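4.2 Scan scheduling and the cost of waiting

The most pleasing result of the study came from the scheduler, which we had expected to matter least. Drarkora, like most malware scanners for home computers, starts a full scan at a fixed hour. If the machine is asleep at that hour, the scan begins as soon as it wakes, and that is usually the moment when the owner sits down to do something. We replaced the fixed hour with a small idle-time planner called Ifans, which watches disk and processor load and scans in short bursts whenever both are low.

We ran the two schedulers side by side on 78 home machines. Between them these machines logged 3571 full scans, of which 2708 ran to the end without being paused or canceled by the user. The share of finished scans was clearly higher under Ifans, and the gain was largest on older laptops with spinning disks – exactly the machines whose owners had complained most in the first survey! Short bursts also made better use of the file cache, so that files the user had just opened were often checked without a second read from disk. 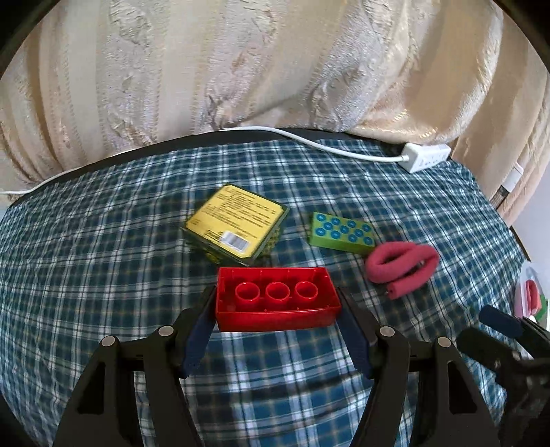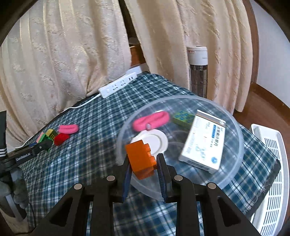
Figure 2. Toy building bricks held or approached by a two-fingered gripper over a plaid cloth.

A fair worry about burst scanning is that a harmful file could sit untouched between two bursts. Real-time protection stayed switched on for every machine in the study, so a new file was still checked when it was opened or run. The planner only decides when the older, quieter parts of the disk get their turn. We also set an upper limit on the wait: if no idle period appears for two days, Ifans starts a low-priority scan anyway and gives up the processor as soon as another program asks for it.

The log files gave us one more lovely surprise. Several machines had a second scanner, Varnano, left behind from an old trial, and its weekly update check on Tuesday kept waking the disk just as a burst was starting. Gheorghița Văduva spotted the pattern in the load traces and wrote a short rule that treats such update checks as background noise. With the rule in place, bursts on those machines grew longer and the planner stopped chasing its own tail. We now ship the rule with the default settings.

Memory use was less exciting. The planner keeps a list of folders still to be visited, and on disks with very deep folder trees this list can grow large. Fetance, the file index we used in the earlier prototype, stores the same list in a more compact form, but it must be rebuilt after a crash. We kept the plain list for all runs reported in this section and come back to the index in Section 5, where we test both versions on a damaged disk.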